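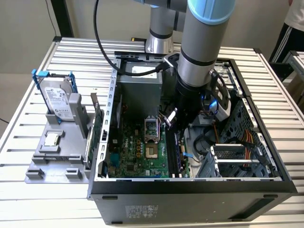
Terero began as an argument about what to do with 447 office computers. A bank branch was closing, the machines were headed for a shredder, and Amândio Seixas, who had come to fix the phones, said out loud that most of them probably had nothing wrong with them. He was told he could have the lot if they were gone by August. He has been a little more careful about what he says out loud ever since. We still take in the same sort of thing: black Dell towers laid on their sides with the panel off, the socket open, the processor parked in a tray next to the hard drive in its blue caddy. If you worked in an office at any point, you have probably kicked one of these under a desk.

What we do

We take in desktop computers that companies are done with, open them up, and sort out what's inside. Good machines get put back together and sold with a warranty. The rest become parts. Memory, drives, power supplies and expansion cards go on the shelves, and what's left over goes to Baptista, the metals yard across the road, where they weigh it and tell us it's worth less than last time.

We don't do laptops. We did for one winter. There is a drawer of tiny screws we can discuss if you visit.

The shop

We have 2 rooms and a loading door. The front room is for customers and has a counter, a kettle and a chair that came with the lease. The back room is where the computers come apart, on slotted aluminum tables that don't mind being leaned on. Amport, the freight company upstairs, lets us use their elevator before 8 a.m. and has asked us to stop calling it our elevator.

How we go about it

Every tower is opened flat, side up, so you can see the whole board at once. The drive comes out first and gets wiped or destroyed, whichever you ticked on the form. (If you ticked both, we call you.) The processor comes out next, held by its edges. Socket pins are the great sorrow of this trade. They bend if you look at them with too much confidence, and straightening them takes a magnifier, a steady hand and a free afternoon. Then we go through the memory and the cards, and blow out the heatsink. We have found staples in heatsinks, and once most of a granola bar.

Everything that comes out is tested before it gets a price. Parts that pass are listed under Rekham, our own parts label, named after a street Amândio used to live on and misspelled by the printer. We had 200 boxes made, so it stayed.

What it costs

Drop-off is free. Pickup within the city is $99, however many machines you have, and we'd ask that they be on the ground floor. Refurbished desktops are priced on the sticker. The sticker is the price. People do ask.

Who we are

Amândio runs the place and answers most of the email, usually in one line. The rest of us came from repair counters, school IT departments and, in one case, a bakery. Come by the loading door if the front is locked, and knock hard, as the compressor is loud.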